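About Tikkanen

Skip to content
Home
About
Courses
Admissions
Library
Contact

About the School

Tikkanen is an independent school of translation and interpreting in Ernbridge. It offers a full-time diploma, a part-time certificate and a program of evening courses open to the public. The school teaches in English and in nine working languages. It is governed by a board of trustees and is managed day to day by the Principal, Oskari Rautiainen, and the Dean of Studies, Cathal Moynihan.

The school was established to train interpreters for the courts and hospitals of the region. That remains its main work. Court and medical interpreting account for the greater part of the diploma, and every diploma student completes a supervised placement in one of the two fields before graduation. Written translation was added at the request of former students, many of whom were already being asked by their employers to handle letters, contracts and discharge papers alongside their spoken work. 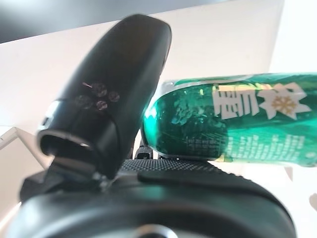

Enrollment in the diploma is limited to 140 students across both years. Classes in consecutive and simultaneous interpreting are taught in groups of no more than 18, and each group is divided again by language for practice hours. Students are assigned a language tutor on admission and ordinarily keep the same tutor until they complete the program.

Teaching

Instruction follows the order in which a working interpreter meets the difficulties of the profession. First-year students begin with listening and memory, without taking notes. Note-taking is introduced once a student can repeat a short speech in full and in the correct order. Simultaneous work begins in the second year, in the booths on the upper floor.

Ethics is taught as a separate subject throughout. It covers confidentiality, the limits of the interpreter's role, and the handling of errors made in the course of a hearing or consultation. Students are expected to know how to correct themselves on the record, and this is examined in person before two members of the faculty.

Translation students work from authentic documents with names and identifying details removed. They are required to keep a glossary in each of their languages and to submit it for review every term. The glossaries of past students, where permission has been given, are held in the library.

The Library

The Drekau Library is named for the Drekau family, whose gift of dictionaries and legal reference works formed the original collection. It is especially strong in older bilingual dictionaries, including a number for language pairs in which little has been published recently. The collection is open to current students, faculty and graduates. Members of the public may consult it by appointment, although reference volumes may not be removed from the reading room.

Borrowing is limited to nine items at a time. Recordings of practice speeches may be requested at the desk and are now also available to enrolled students through the student portal. The archive holds more than 1,000 such recordings, made by faculty and visiting speakers and sorted by subject, accent and speed of delivery.
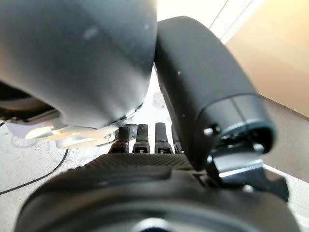
Library hours are extended during the weeks before final examinations. Notices of extended hours are posted at the entrance and on the student portal.

Admissions

Applicants to the diploma must have a strong command of English and at least one other working language. No previous degree is required, and the school has always admitted a proportion of students who come to the profession from other employment. All applicants sit a written paper and attend an interview, during which they are asked to summarize a short talk given by a member of the faculty.

The entrance examination is held each February. Candidates who are unable to attend for medical reasons may apply in writing for a later sitting. Results are sent by mail, and unsuccessful candidates may request a written report on their performance.

Certificate and evening students are admitted throughout the year, subject to available places. Evening courses carry no entrance examination, with the exception of Legal Terminology II.

Fees and Financial Support

Tuition is payable by term. The Flilutside Fund provides grants to diploma students whose working languages are in short supply in the courts of the region. Applications to the fund are considered separately from applications for admission, and an award does not affect the decision of the admissions panel. Grants may be used toward tuition, books or travel to placement.

Graduates and Employers

Graduates of the school work as staff and freelance interpreters, as in-house translators and as teachers of languages. The careers office keeps a register of graduates who are available for assignments and will supply names on request to courts, clinics, law offices and public agencies. The school does not charge for this service and does not act as an agent. Terms are agreed directly between the interpreter and the client.

Employers wishing to offer a student placement should write to the Dean of Studies, stating the languages required and the name of the person who will supervise the student on site. 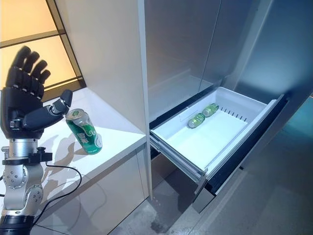
A robotic hand beside a green beverage can on the counter.

Visiting the School

Prospective students are welcome to attend a first-year class as observers. Visits must be arranged in advance with the admissions office. Observers are asked to arrive before the class begins, as doors to the interpreting rooms remain closed during practice.

The main entrance and the library are accessible by wheelchair. Visitors who require other arrangements, including sign language interpretation, should inform the admissions office when booking.

Page last reviewed: Dec 8, 2018

Privacy
Terms of Use
Accessibility
Staff Login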